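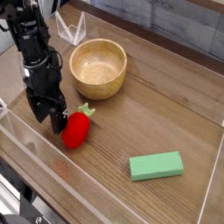 本报告覆盖Hadville存量住宅改造及出租项目第二阶段的执行情况，报送对象为项目出资方，内容包括工程进度、招租准备、资金使用及待决事项。本阶段工作重心由结构与管线施工转入室内装修和家具配置。家具配置按出资方上次批复的原则执行：大件以木色为主，不做彩色饰面；颜色由可更换的小件承担，效果可参照木质桌面上放一只红色毛绒草莓的搭配，草莓顶部的浅绿色叶盖与旁边的木碗并置，底色不变，点缀随时可撤换。该原则已写入配置标准，后续各套型不再单独报批配色。

一、工程进度

项目共含30套住宅，分布于东、西两栋。东栋室内装修已全部完成，进入分户验收；西栋地面找平和厨卫防水完成，墙面基层处理正在进行，比原计划滞后两周。滞后原因为西栋原有排水立管的走向与存档图纸不符，开凿后发现立管位于承重墙内侧，原定的卫生间移位方案无法实施。设计单位已出具变更图，卫生间维持原位，厨房入口改向走廊一侧。变更不影响套内面积，不涉及外立面，无需重新报建。

外窗更换全部完工。淋水试验中，东栋顶层两樘窗出现渗漏，部位在窗框与副框接缝处，已返工打胶并复测合格。返工费用由分包单位承担，不计入项目成本。

公共走廊的照明回路已与户内回路分开计量。消防联动调试尚未开始，须待西栋吊顶封闭后统一进行。

二、与相邻项目的接口

Annan地块的道路改造与本项目共用一段施工便道。双方已书面约定，便道每周三上午由对方使用，其余时段归本项目。约定执行以来未发生冲突，但大件家具进场时段受到压缩，到货批次由三批调整为四批。

Flostness路一侧的停车位划线需等待路面恢复。该部分不在本合同范围内，但直接影响招租材料中关于停车条件的表述，招租文本中暂写为“车位另行公布”。

三、招租准备

租金测算采用周边可比房源法，样本取自Hadville与Ultovton两地的成套出租住宅，剔除短租及带经营性附加条款的房源。东栋标准套型的建议月租为3000元，不含水电及物业费，押金为一个月租金。Ultovton样本的装修年份普遍较早，测算时作了向上修正，修正依据见测算底稿。

登记系统开放后，收到有效意向登记约200份，多数集中于带独立厨房的两居套型。一居套型登记偏少，初步判断与储物空间不足有关，拟在玄关增设到顶柜体。柜体样品已送审，尚未批复。

租赁合同文本已完成法律审核，主要修改三处：提前退租的通知期改为按自然月计算；家具损耗的认定以入住时双方签字的清单为准；转租一律须经书面同意。

四、资金使用

本阶段支出控制在批准额度以内。装修工程款按形象进度支付，西栋因滞后相应减少本期付款，差额顺延至下一阶段，不构成节余。家具采购的预付款已支付，尾款在安装验收后结清。

排水立管引起的设计变更产生新增费用，拟从不可预见费中列支。变更所涉的拆除和封堵工程量已由监理现场签认，签证单随本报告附后。不可预见费列支后仍有余额，暂不申请追加拨款。

五、风险及应对

西栋墙面基层的含水率仍高于涂料施工要求。现场已增加通风设备，并将涂料工序后移，先行安装户内门套。若含水率在十月中旬前不能达标，西栋交付时间须再次调整，届时另行书面报告。

木质家具在进场后存在受潮变形的可能。东栋已封闭门窗并逐户记录湿度，西栋在涂料工序结束前不安排家具进场，到货家具暂存于东栋底层库房。库房可用面积为100平方米，可容纳两个批次，不能同时容纳四批，供货方已同意分期发货。

六、提请出资方决定的事项

（一）同意西栋卫生间维持原位的设计变更，并同意相关费用由不可预见费列支。

（二）批复一居套型玄关柜体样品。如不批复，一居套型按原图施工，招租说明同步修改储物部分的文字。

（三）确认东栋是否先于西栋单独起租。单独起租可提前形成租金收入，但西栋施工期间的噪声和电梯占用须在合同中向承租人明示，并相应约定施工时段。项目组倾向于单独起租，相关补充条款已拟好，待确认后并入合同文本。

七、下一阶段工作安排

东栋完成分户验收和家具安装，办理公共部位移交；西栋完成墙面、吊顶及户内门安装，启动消防联动调试。租金测算在正式招租前复核一次，样本范围不变。附件：设计变更图、监理签证单、家具配置标准、租金测算底稿。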